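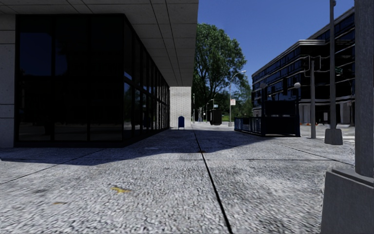 Tekleab lance ses marches d'escalier galvanisées à nez antidérapant

Wurbridge, février

Bon, je me lance, c'est mon premier communiqué depuis que j'ai repris l'atelier ! Je m'appelle Nafula Rotich, je dirige Tekleab, et nous sortons ce mois-ci la Gusteo, une marche en acier galvanisé à chaud pour escaliers industriels, passerelles et sorties de secours.

On nous la réclamait depuis longtemps. Nos clients achetaient la marche chez nous, le nez antidérapant ailleurs, et passaient des heures à percer et à visser tout ça sur le chantier (j'en ai fait, des samedis comme ça). Avec la Gusteo, le nez est soudé chez nous, avant le bain de zinc. Elle se fixe avec 4 boulons, fournis, et elle existe en trois largeurs. Pour les limons un peu tordus -- et il y en a ! -- les trous latéraux sont oblongs, ce qui laisse du jeu au montage.

Nous en avons déjà posé 849 chez un premier client, la minoterie de Kekwood, sur tous les escaliers extérieurs des silos.
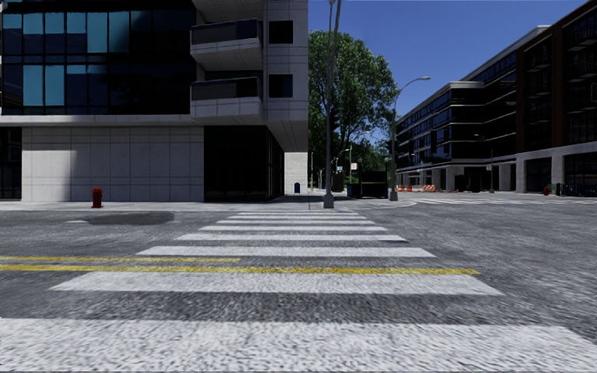 Gitau Kioko raconte que son équipe a monté la première volée avant midi, et qu'il aurait quand même aimé une clé un peu plus longue dans le carton. C'est noté, Gitau, on la change !

Le stock de départ est de 2137 marches, toutes largeurs confondues. Les dimensions spéciales restent possibles, sur plan, avec un délai plus long.

Pour un devis, demandez Brian Rugemalira à l'atelier de Wurbridge, le matin de préférence.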